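Loudness and Running Order on Two Editions of "Pandeton"
Project report, Music Technology, Year 2
Tsegereda Mekonnen and Tiruwork Shiferaw
Submitted May 14, 2018

Summary

The report compares the download and vinyl editions of "Pandeton", the second album by Oltska, released on the Cloneo label. Both editions contain the same 11 tracks and run for 49 minutes. They differ in mastering and in the order of the songs on the second half. We measured both and ran a short listening test.
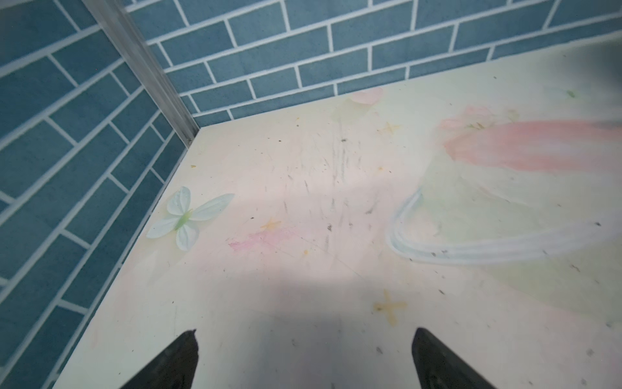
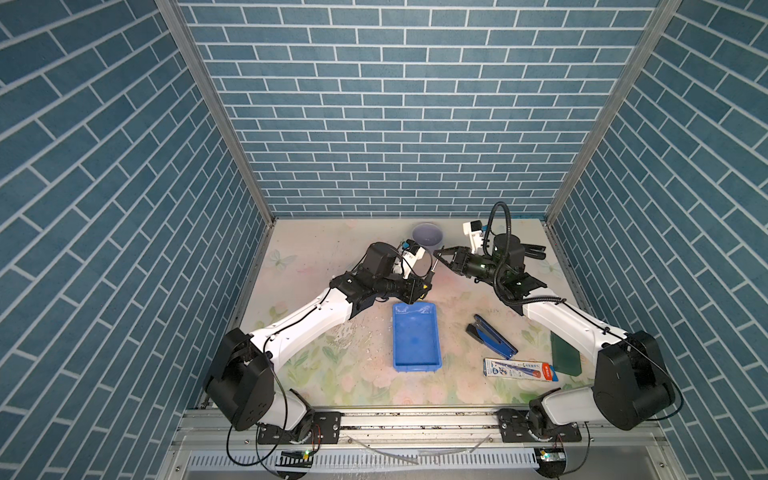
1. Background

Oltska's first album was recorded mostly at home and was criticised for a thin low end. "Pandeton" was tracked at the Alarcón studio with a live drummer, and the bass parts were played again from scratch once the drums were finished. The vinyl edition was limited to 1,000 copies and followed the download in August.

Reviews of the download were mixed. Several writers praised the writing and complained that the album was tiring to hear in one sitting. Reviews of the vinyl were fewer and kinder, but most came from people who already owned the download, so the two sets of opinions cannot be compared directly. We wanted to find out whether the complaint could be linked to anything measurable.

2. Method

The download was bought as lossless files. The vinyl was played on the department's turntable and recorded at 24 bits, with one pass per side and no noise removal. Clicks were left in. Each track was then cut to the same start and end points as the download version.

For each track we took integrated loudness, loudness range and the ratio of peak to average level. Peak readings from vinyl are affected by the cartridge and by phase changes in cutting, and a high figure does not prove that a separate, quieter master was used. We relied on loudness range for the main comparison.

For the listening test, both editions were matched in level. Listeners heard the last four tracks of each edition in a single session with a break between, and filled in a form after each. Half of them heard the vinyl transfer first.

3. Results

Loudness range was wider on the vinyl for every track except the opener, where the readings were equal. The difference was small on the slow songs and largest on the two fast ones that close the first half. On the download these sit at nearly the same level from the first bar to the last, and the chorus arrives with more instruments but no more volume.

The running order had a larger effect than expected. The download places three dense songs together after the midpoint. The vinyl moves the piano piece between the second and third of them, probably to keep the loudest material away from the inner grooves. On the forms, listeners used "tiring" or a similar word more often for the download order, even with levels matched.

Tiruwork's own notes, made before the measurements, say that the piano piece "sounds like an afterthought" on the download, where it comes last. On the vinyl it did not attract any comment – neither of us wrote anything beside it.

4. Limits of the work

Surface noise made it easy to tell which edition was playing, so the test was not blind. We also changed two things at once, mastering and order, and can't separate them from these results. A better test would use the download files in both orders. We prepared these files but ran out of booked time in the listening room.

5. Files

The level readings for all tracks and the blank listener form are in the appendix. The vinyl recordings are held by the department and are not included, for copyright reasons.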